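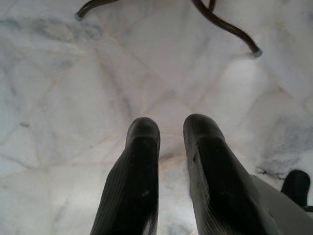 Dull patches and a gritty feel on white marble floor

Posted by Sumeya Admasu in Floors and Tile
14 February 2020

We moved into a second-floor apartment in the Nundley building in January. The entry and the kitchen have white marble with light gray veining, and I have never had a stone floor before. The old place was vinyl all the way through and I cleaned it with whatever was under the sink.

The floor looked fine when we got the keys. Now there are dull patches near the stove and in front of the sink. They don't come up with mopping. When the kitchen light is on and I stand by the door I can see them clearly, but if I stand right over one it almost disappears. They feel very slightly rough if I run a fingernail over them. There is also a general film over the rest of the floor. White socks come away gray even an hour after I mop.

What I have been using: a string mop, hot water, and a good splash of white vinegar in the bucket. Before that, for the first couple of weeks, I used a lemon-scented floor cleaner that was left in the closet by the previous tenant. The label is half gone, so I can't say what is in it.

The building office says the floor was polished before we moved in, but they don't know with what, and the person who arranged it has left. They gave me a sheet that says "clean with appropriate products," which didn't help.

My questions are whether the dull spots are dirt, wax, or damage, what I should be cleaning with, and whether I can fix the spots myself or need to tell the landlord. I would like to know before I call the office again. There is a deposit involved. We also have a toddler who spends most of the day on that floor, so I'd like to avoid anything with strong fumes.

Gadisa Feyisa

Stop using the vinegar. That is acid and marble doesn't like acid. Same with lemon. Get a stone cleaner and you will be fine. I've had marble in my bathroom for nine years with no problems, and I only use warm water and a little dish soap.

For the dull spots try baking soda paste. Worked on a ring mark on my vanity.

Indrek Sepp

I worked for a floor care company, Latero, and then on my own until my knees gave out. I'll go through it in order.

The spots are most likely etching. Marble is mostly calcium carbonate and any acid will eat a little off the surface. What you see as a dull patch is stone that has lost its polish. It isn't dirt, so no cleaner will lift it. The fact that you see it from the door and lose it from above is typical, since from a low angle you are looking at the reflection and the reflection is what's gone. Near the stove and the sink also fits. Tomato sauce, lemon juice, soda, wine and vinegar all do it, and undiluted drops do it fast.

The film is a separate matter. I would guess it is residue from the lemon cleaner plus dirty water from the string mop. String mops hold a lot of water and most people rinse them in the same bucket, so the floor dries with a thin coat of whatever was in the water. Dirt sticks to that, and the dirt ends up on your socks.

To find out which is which, pick one dull spot and one area of plain film. Wipe each with a clean white cloth and plain warm water, wring the cloth out, do it again, then dry with a towel. Repeat a few times. If the area clears up and shines like the rest, it was residue. If it is clean but still dull when you crouch down and look across it, it's etched.

You should also check for an old wax or acrylic coating. Some buildings put one on to make tired marble look shiny for a showing. Go to a corner behind a door or under the edge of the refrigerator and scrape very lightly with a plastic card. If something whitish curls up, there's a coating on it, and the damage may only be in the coating. That would be good news for you.

For getting the film off:

Sweep or dust mop first. Get the grit up, especially by the entry. Grit scratches marble, and scratches will add up to a dull path from the door over the years.

Fill one bucket with warm water and a pH-neutral stone cleaner at the amount on the label. Don't add extra. Fill a second bucket with plain water for rinsing.

Use a flat microfiber mop, damp. If you lift it and it drips, wring it again.

Work in small sections. Mop, rinse with a second pad and plain water, then dry with a towel. Drying is what gets you a clean finish. Change the rinse water when it looks cloudy.

You may need to do this twice to get everything off. After that, once a week with a damp mop is enough for most kitchens, and dust mopping in between.

For the etched spots, very light ones can be improved with a marble polishing powder and a damp felt pad. The usual kind works on polished marble only. If your floor is honed, meaning a matte finish all over, the powder will leave you with shiny circles, and then you have a different problem. If you can feel the etch with a fingernail, and you say you can, powder may not be enough. Those need to be honed with fine abrasives and then polished back up, and I would leave that to someone with a machine. It is easy to make a low spot by hand.

I disagree with Gadisa on two things. Baking soda paste doesn't repair an etch. It can draw out some stains, and a stain is a different thing, where something has soaked in and left color. Baking soda is also mildly abrasive and can haze a polished surface if you rub it. And dish soap is all right now and then in a small amount, but used every time it builds up and leaves a film of its own, which is half of what you are already dealing with.

As for the landlord, I'd report it now. Etching in front of a stove is common, and if the floor was never sealed or was coated with something unsuitable, that's on them to sort out. Take photos from a low angle with the light on, or the spots won't show. Put the date in the email.

Sumeya Admasu

Thank you both. I did the cloth test on four spots. The ones by the sink came up clean and shiny after a few wipes, so that was residue. The two by the stove stayed dull. I tried the card behind the entry door and nothing curled up, so I think there is no coating.

I've thrown out the lemon cleaner. Does sealing it stop the etching from happening again? The hardware store had a bottle of sealer from Hivard and the man there said it would.

Indrek Sepp

No. A penetrating sealer slows down stains. It goes into the pores and gives you more time to wipe up oil or coffee. The acid still reaches the surface and still etches it. It's worth having on a kitchen floor, but he oversold it.

To see whether you need it, put a spoonful of water on a clean dry spot and leave it for 30 minutes. Wipe it up. If the stone has gone darker where the water was, it is absorbing and could use a sealer. If there is no change, leave it alone for now and check again next year. And ask the office before you put anything on it, so they can't say later that you caused whatever they find.

Sachiko Tanabe

Indrek has covered the stone. I'll only add what we do day to day, with two kids and white marble in the kitchen.

Put a washable mat in front of the stove and another one in front of the sink. Get the kind with a fabric or felt back, or a separate natural rubber pad. Some of the cheap plastic-backed ones can leave a yellowish mark on light stone if they stay in one place for months, and we had that happen by the back door. I lift ours every time I mop.

We have a doormat outside and another one inside, and shoes come off between them. That made more difference to the gray socks than any cleaner.

Keep a roll of paper towels or a rag where you can reach it while you cook. Blot spills, don't wipe them, or you spread the acid over a bigger area. Then go over it with a wet cloth and dry it.

Felt pads go on the chair legs. Check them now and then, because grit gets stuck in the felt and then it works like sandpaper.

On fumes, the neutral cleaner we use has almost no smell. I mop after the kids are in bed, and with towel drying the floor is ready to walk on right away. Our kitchen takes me nearly 40 minutes with the rinse, less if I swept properly that morning.

We had three etched spots redone when we moved in and it was a half-day job. The crew taped plastic along the cabinets and it was wet work but not dusty. Ask whoever comes if they will do a small test area first. Ours did, and we changed our minds about how shiny we wanted it.

Sumeya Admasu

The water test left no dark mark, so I'm returning the sealer. I emailed the office with photos of the two spots by the stove and they are sending someone to look. I've ordered a flat mop and a second set of pads. The entry is done and dried with towels, and I'll do the kitchen tonight.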